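We use cookies to make this site work better. By continuing to browse you agree to our cookie policy. Accept

The round nightstand is staying

December 20, 2019

I have gone back and forth on the guest room for months, you guys. The bed was easy. The nightstand was not! I wanted something round, because I have walked my hip into every square corner in this house, and round nightstands with real storage are weirdly hard to find. Most of them are a little tray on a stick.

Then my friend Mirta Gallardo was moving and offered me hers for $40, and I said yes before she got to the end of the sentence. It's a warm medium brown, with the grain running sideways around the curved front (my favorite part), and it stands on thin, dark metal legs that look much too skinny for the job.

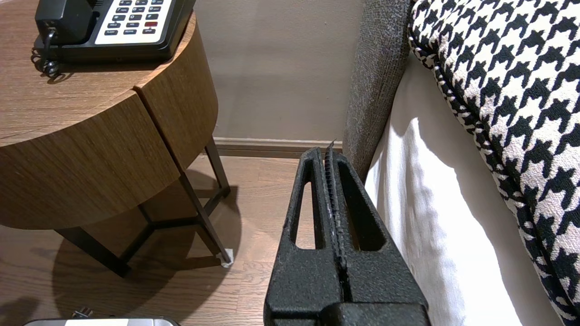

Round top, skinny legs, and yes, a desk phone.

I love that you can see the floor under it. The room is small, and a big solid box next to the bed would have made it feel smaller. The legs have little white caps on the feet, too, so I don't wince when I nudge the thing over to vacuum.

The phone is my husband's doing. Octavio thinks a guest room should have one, like a hotel, and he likes real buttons and a curly cord. I was against it for a solid week – and then it grew on me. It does eat up space on top, though, so a lamp with a fat base is out. I'm looking at the clip-on kind.
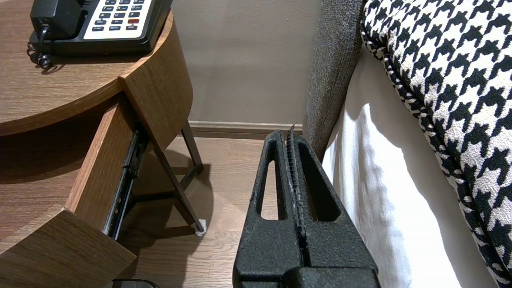
So the small stuff has to go in the drawer, and I've been having fun with that. My list so far is tissues, a notepad, a pen that works, a spare charger and a card with the wifi password. My sister-in-law wants me to add earplugs, which I'm choosing not to take personally (Octavio snores). I'd like to line the bottom with paper as well, if I can work out how to cut it to that curve. Has anybody done this? I'm thinking of tracing it on newspaper first.

Next up is curtains, and I have 16 swatches taped to the wall and no opinion left in my body. Tell me if you're team linen or team anything else!

– Celeste

46 comments | 200 shares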